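Boletim técnico - Manutenção de superfícies interiores
Quinta-feira, 1 de fevereiro de 2018

Humidade relativa e estabilidade dimensional de tampos de mesa

No número anterior ficou por tratar a questão da humidade relativa nos locais de trabalho e do seu efeito sobre tampos e painéis derivados de madeira. Retoma-se o assunto com os registos do edifício Henness, onde o aquecimento funciona em contínuo durante os meses frios e os pedidos de intervenção por empeno se concentram no final do inverno.

A madeira e os seus derivados trocam vapor de água com o ar até atingirem um teor de equilíbrio. Esse teor depende sobretudo da humidade relativa e, em menor grau, da temperatura. Quando o ar aquecido não é humidificado, a humidade relativa desce e o material perde água pelas faces expostas. Se as duas faces do painel tiverem revestimentos com permeabilidade diferente, a perda é desigual e o painel curva.

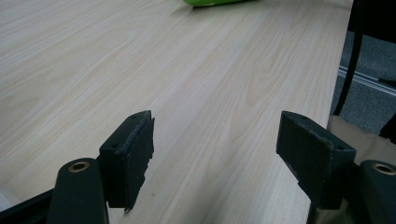
O fenómeno é lento. Num painel revestido nas duas faces, a maior parte da troca faz-se pelos topos e pelos furos de fixação não selados. Daí que os primeiros sinais apareçam junto às arestas: ligeiro levantamento da orla, abertura da linha de cola, variação de cota entre tampos contíguos. A inspeção visual deteta mal estes sinais na fase inicial. Recomenda-se régua metálica de 1000 mm e apalpa-folgas, com leitura nas duas diagonais e a meio de cada lado comprido.

O critério adotado em Henness é o seguinte: flecha até 2 mm medida com a régua, registar e repetir a leitura em maio; flecha superior, desapertar as fixações, verificar a estrutura e só depois decidir sobre a substituição. Convém não forçar o tampo contra a estrutura por aperto. A tensão fica acumulada no painel e reaparece noutro ponto, em regra junto ao parafuso mais próximo da orla.

Quanto ao ar, os valores acima de 70 % devem ser tratados com a mesma atenção que os valores baixos. No armazém de Carnness, sem aquecimento, o problema é o inverso do descrito - o material absorve água durante o armazenamento e retrai depois de montado. Os tampos devem permanecer na sala de destino, deitados sobre travessas e com circulação de ar nas duas faces, antes de serem fixados. Empilhar diretamente sobre o pavimento de betão não é aceitável, mesmo por períodos curtos.

Os registadores Kesau instalados nas salas do piso inferior guardam temperatura e humidade, mas o sensor precisa de verificação periódica. Um registador colocado por cima de um radiador ou na trajetória de uma grelha de insuflação não representa a sala. A posição correta é à altura do tampo, afastada de janelas e de equipamentos que libertem calor. As leituras devem ser exportadas antes de se esgotar a memória, caso contrário os valores mais antigos são substituídos.

Sobre a limpeza: pano de microfibra bem torcido, detergente neutro, secagem imediata. A água acumulada na junta entre tampos entra pelo topo e anula o efeito de qualquer controlo ambiental. Os produtos com silicone deixam filme e dificultam a colagem posterior da orla.

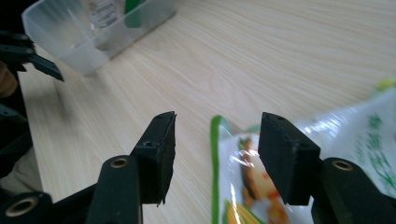

Fichas de leitura

As fichas do edifício Oprea passam a usar o modelo já em vigor em Henness, com campo próprio para a humidade relativa no momento da medição. As fichas antigas, sem esse campo, continuam válidas como histórico, mas não servem para comparação de flechas. Cada ficha leva o código da sala, a orientação do tampo e o número de série do registador. O arquivo em papel mantém-se na pasta 100.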